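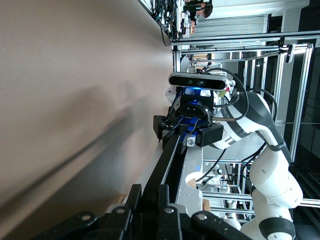
一月に、Sarantisという展示会に初めて行きました。スタートアップの会社と、投資をする人と、大きな会社の新しい事業の担当者が集まる会です。二日間、Dudhamの川の近くの会場で開かれました。帰ってからすぐ書こうと思いましたが、仕事がたまっていて遅くなりました。忘れないうちに、面談の予約のことを中心に書きます。

先に少し自己紹介をします。このブログを前から読んでくださっている方は飛ばしてください。私はJasellという小さい会社で、倉庫の在庫を管理するソフトの営業と、お客さまの質問に答える仕事をしています。日本語は大学で習いはじめて、今も練習のために日本語で書いています。もし変な言い方があったら、コメントで直してくださるとうれしいです。前の記事の「棚卸」の読み方も、コメントで教えていただきました。「たなおろし」です。もう忘れません。

さて、展示会のことです。

上司のWayne Kettleから「Sarantisに行ってくれませんか」と言われたのは、秋の終わりでした。彼は毎年自分で行っていましたが、今年はちょうど新しいお客さまの導入と重なりました。私は人の多い所が得意ではありません。でも、断る理由も見つかりませんでしたので、「はい」と答えました。

Wayneは引き継ぎのメモをくれました。一枚の紙で、短い文が並んでいました。「水を持っていくこと」「午後の一番広いホールの講演は、前の方に座ると出られなくなる」「名刺は上着の右、もらった名刺は左」「予約は早く」。最後の「予約は早く」だけ、線が二本引いてありました。その時は、講演の席の予約のことだと思いました。本当は面談の予約のことでした。これが最初の失敗です。

Sarantisでは、参加者どうしが会う時間を、Kirlowというアプリで決めます。自分のプロフィールを書いて、会いたい人を探して、申し込みを送ります。相手が承認すると、時間とテーブルの番号が自動で決まります。面談は一回二十分です。私はアプリの案内のメールを受け取っていましたが、件名が広告のようでしたので、読まないで別のフォルダーに入れていました。気がついたのは、会の九日前です。

ログインしてみると、もう1353人のプロフィールがありました。会いたい会社を探して申し込もうとしますと、カレンダーがほとんど灰色です。灰色は「空きなし」という意味です。特に投資会社の人は、二日間ともほとんど灰色でした。私は投資会社に用事はありませんでしたから、それはよかったのですが、会いたかった物流の会社の担当者も、初日の朝八時四十分しか空いていませんでした。

それから毎晩、夕食の後にアプリを開いて、申し込みを書きました。最初の文章は、会社の紹介文をそのまま貼ったものです。

「弊社は在庫管理の最適化を支援するソリューションを提供しております。ぜひ一度お話しさせてください。」

三日待っても、返事は一つも来ませんでした。読み直してみると、自分でも返事をしたくない文章です。何を話したいのか書いてありません。それで、一人ひとり違う文章に変えました。相手の会社のページを読んで、質問を一つだけ書きます。たとえば、冷凍の倉庫を持っている会社には、こう書きました。

「手袋をしたままバーコードを読む作業について、今どのような機械を使っていらっしゃるか教えていただけませんか。私たちのお客さまも、この点で困っています。」

すると、次の日に返事が来ました。しかも「その話なら、現場の者も連れて行きます」と書いてありました。短い質問の方が、長い紹介より読んでもらえるようです。もちろん、返事が来なかった質問もたくさんあります。

時間の決め方についても、一つ失敗を書いておきます。アプリは空いている時間を見つけると、どんどん詰めて予約を入れます。私の初日は、十時から十二時まで、二十分の面談が全部つながっていました。画面で見た時は「効率がいい」と思いました。しかし、面談のテーブルは二つの階に分かれていました。一階のテーブルで話が終わって、次が二階の一番奥ですと、歩くだけで四分かかります。エスカレーターの前に人が並んでいれば、もっとかかります。三番目の面談に遅れて、相手の方は立って待っていらっしゃいました。何回も謝りました。

アプリの設定に「面談の間に休みを入れる」という項目があります。場所は、プロフィール→予定→詳細の一番下です。初めての方は、先にこれをオンにしてください。二日目は十分の休みを入れましたので、だいぶ楽になりました。 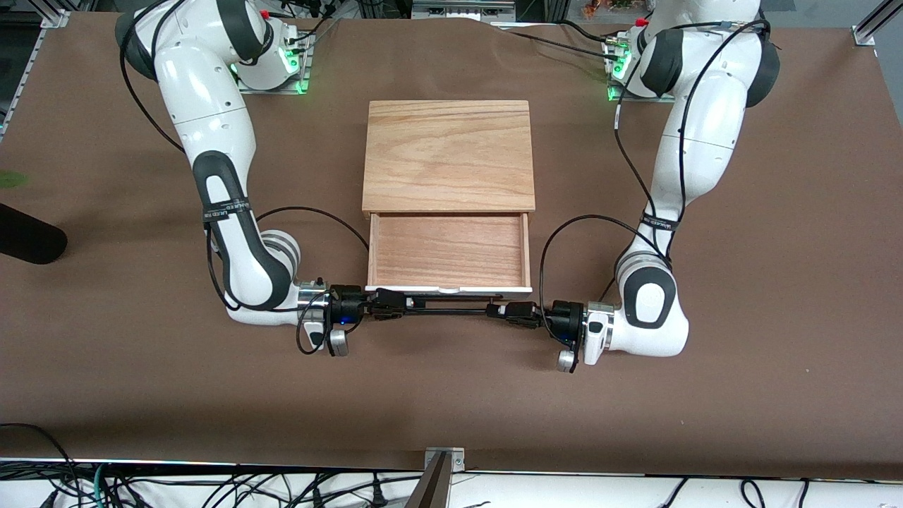
引き出しのある小さな木の箱と、白いロボットアーム二本

会場の様子も書きます。

入口でもらった冊子によると、出展者は98社で、登録した参加者は2236人だったそうです。数字だけではよくわかりませんでしたが、朝の受付の列を見て、少しわかりました。列は建物の外まで続いて、角を曲がっていました。一月の川のそばは、本当に寒いです。コートは受付の後でないと預けられませんから、寒さについては問題がありません。問題は、その後です。コートを預ける所にも、同じ長さの列がありました。私は八時四十分の面談がありましたので、預けるのをあきらめて、コートを着たままテーブルに行きました。相手の方も着たままでした。二人で少し笑って、そのおかげで話しやすくなりました。

朝のこの面談が、二日間で一番よい面談でした。お互いにまだ疲れていませんし、周りも静かです。空いていた唯一の時間でしたので仕方なく取ったのですが、来年もし行くなら、自分から朝の早い時間を選ぶと思います。

反対に、昼食の直後はよくありませんでした。私も眠く、相手も眠いです。一時二十分の方は、私が話している間に二回あくびをなさいました。三回目は私がしました。

講演は、あまり聞けませんでした。全部で三つだけです。

一つ目は、地方の町がスタートアップを呼ぶために何をしたか、という話です。話した方は役所の人で、スライドの字がとても小さかったのですが、内容は面白かったです。空いている建物を安く貸すことより、引っ越してきた人の家族の仕事を一緒に探すことの方が、効果があったそうです。私も外国から引っ越してきた人間ですから、これはよくわかります。

二つ目は、五人の登壇者の座談会でした。題は「次の十年」です。五人とも話が上手でしたが、終わってからノートを見ると、私は二行しか書いていませんでした。一行は「次の十年」で、もう一行は「椅子が高い」です。登壇者の椅子が高くて、足が床に届かない方がいて、私はそれがずっと気になっていました。

三つ目は、会社を閉じた人の話です。小さい部屋で、立って聞く人もいました。その方は三年間、農家のための配送サービスを作って、やめました。やめると決めてから、取引先にどの順番で電話をかけたか、残ったお金をどの順番で払ったか、細かく話してくださいました。こういう話は、広いホールの番組表にはありませんでした。冊子の最後の方のページに、小さく載っていただけです。偶然、面談が一つキャンセルになったので聞くことができました。質問の時間に、誰かが「もう一度やりますか」と聞きました。その方は少し考えて、「今は寝たいです」と答えました。

お金のことも正直に書きます。参加費は、早い時期に申し込めば259ユーロでした。Wayneが秋に払っておいてくれましたので、私はこの値段で入れました。後から申し込んだ方の話では、もっと高かったそうです。会社にとって高いか安いか、私にはまだ判断ができません。昼食は参加費に入っていますが、初日は一時前になくなって、私は鞄の中のビスケットを食べました。二日目は十一時四十五分に行きました。豆のカレーで、おいしかったです。

日本語のことも少し書かせてください。二日目の午後に、日本の会社の方と面談がありました。仕事で日本語を話すのは、ほとんど初めてでした。前の晩に、ホテルで敬語を練習しました。「拝見する」「伺う」「いただく」。鏡の前で何回も言いました。ところが本番で、相手の方に資料を渡しながら「どうぞ拝見してください」と言ってしまいました。言った瞬間に間違いだとわかりました。正しくは「ご覧ください」です。相手の方は何もおっしゃらず、「ありがとうございます、拝見します」と言って受け取ってくださいました。自然な形で、正しい使い方を教えてくださったのだと思います。帰りの電車でそれを思い出して、顔が熱くなりました。

名刺の交換も、Wayneの「上着の右と左」の方法ではうまくいきませんでした。私の上着の左のポケットは、飾りだけで、開きません。もらった名刺は手帳にはさみました。夜、ホテルの机に並べて、裏に鉛筆で話したことを書きました。「冷凍、手袋」「コートの人」「犬の写真」「二月以降に連絡」。「犬の写真」が誰のことか、今もわかりません。名刺の名前を見ても、顔が出てきません。面談の後の休み十分は、歩くためだけではなくて、このメモを書くためにも必要だと思いました。

会の後の連絡は、予想より時間がかかりました。Kirlowには「お礼を全員に送る」というボタンがあって、一回押せば、面談した人みんなに同じ文章が届きます。私のところにも、この機能で送ったらしいメールがたくさん来ました。名前の所が空白のものもありました。「親愛なる　様」です。私はボタンを使わないで、一人ずつ書きました。二日かかりました。返事をくださった方は半分より少ないです。でも、冷凍倉庫の会社とは、来月、オンラインでもう一度話すことになりました。現場の方が、手袋を二種類見せてくださるそうです。

Wayneに報告をしたら、最初に聞かれたのは「予約は早くしましたか」でした。私は、九日前に気がついたことを話しました。彼はしばらく黙ってから、「私は最初の年、会場で気がつきました」と言いました。それならば、メモにもう少し詳しく書いておいてほしかったです。

それで、次に行く人のために、引き継ぎのメモを書き直しています。今のところ、こうなりました。

・Kirlowの案内のメールは、件名が広告のようでも必ず開く。迷惑メールのフォルダーも見る。
・プロフィールの写真は最初の日に入れる。写真がない時は、申し込みの返事が一つもなかった（文章も悪かったので、写真のせいかどうかはわからない）。
・申し込みには質問を一つ書く。
・面談の間は十分あける。一階と二階を続けて入れない。
・朝の八時台は、とてもよい。
・昼食は十二時より前。
・両方のポケットが開く上着を着る。
・冊子は最後のページまで読む。
・充電器の長いケーブル。壁のコンセントは柱の裏にしかない。

Wayneのメモは一枚でしたが、私のはもう二枚目に入りました。長いと読んでもらえないかもしれませんので、字を小さくしようか考えています。

最後に、一つ質問があります。日本語で、こういう会の後に送るお礼のメールに「先日はお忙しい中」と書きますが、会からもう三週間過ぎた時も「先日」でいいでしょうか。辞書を二冊見ましたが、何日までが「先日」なのか書いてありませんでした。まだ一通、書いていないお礼があります。「ご覧ください」の方へのメールです。わかる方がいらっしゃいましたら、コメントで教えてください。

最近の記事
・「棚卸」が読めなかった日
・倉庫の人に電話で画面の説明をする方法
・Dudhamの冬のバス、時刻表の読み方
・「お世話になっております」を英語に訳せない
・仕事のノートを一冊にまとめました
・敬語の練習帳、三冊目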